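The march was supposed to leave the Grimberg bus depot at ten, but the police had closed the bridge, so the drivers stood in the parking lot and waited. Jianhua Luo held one end of the banner. The other end was tied to a fence.

The rule was short. It had been posted by the depot time clock on Feb 13, 2019, and it said that no employee could wear a pin, ribbon or badge of any political or religious kind while on shift. Sixty drivers signed a letter against it. The company gave the letter back in the same envelope.
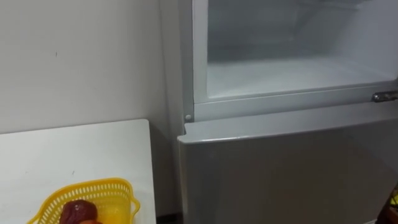

Luo had never worn a pin in his life. He drove the Sternitz line, 105 minutes out and back, and he didn't care much for meetings. But his shift partner, Dong, had been sent home twice for a black ribbon she wore for her brother, and the second time she lost the day's pay.

"It isn't political," she had told the supervisor.

"Then it won't hurt you to take it off," he said.

By noon there were over 2,000 people in the lot. Some were drivers from other towns. Some were passengers. A woman Luo knew only as the one who got on at the hospital stop came up and took the end of the banner off the fence.

"You're heavy on the brakes," she said.

"I know," said Luo. 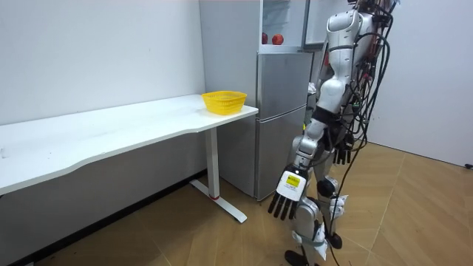 At one o'clock an officer walked over and told them they could use the river road if they stayed in the right lane. It would add an hour. Somebody passed the word back, and the people at the front started to move before the people at the back had heard.

Dong found him near the car wash. She had the ribbon on her coat and a second one in her hand.

"I don't have anyone to wear it for," Luo said.

"You can carry it, then."

He put it in his shirt pocket. The woman from the hospital stop pulled her end of the banner tight, and they followed the others down toward the river.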